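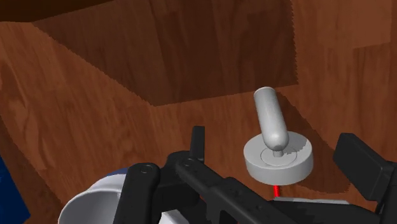
Lever practice in the simulator. Grey handle, wooden box, black gripper.

Right, a few posts on whether a machine can do the boring jobs yet. I've been messing about with simulated arms in the evenings since October and I have Opinions.

The job is a lever. You move it, that's the whole job. Any toddler could manage it, and most of them would do it 40 times before you got them out of the room.

For the arm it's a surprisingly fiddly thing! The handle is rounded all over, so there's no flat side to grab, and it leans. Close the fingers a bit too high and they slide off the top. Too low and you're knocking into the base.

My tally so far, for anyone who likes numbers: 200 tries, 158 good ones. I was thrilled with that until Hye-jin Kwon asked if I'd buy a kettle that worked that often. (I would not.)

And that's in a simulator, where the lever never gets sticky and the cat never sits on it. Real kitchens are horrible places for robots – wet handles, crumbs, drawers that only open if you lift them a bit.

Shop floors I'm more hopeful about. Emmett Whitlock runs the packing bench at Fodley and reckons he has 18 little jobs a machine could take tomorrow, as long as everything stays exactly where he left it. It never does, mind.

So, can they do chores yet? One chore, in one spot, on a good day – yes. The washing up is still mine.

Trying a slower approach to the handle next, will post the new tally when I've got it.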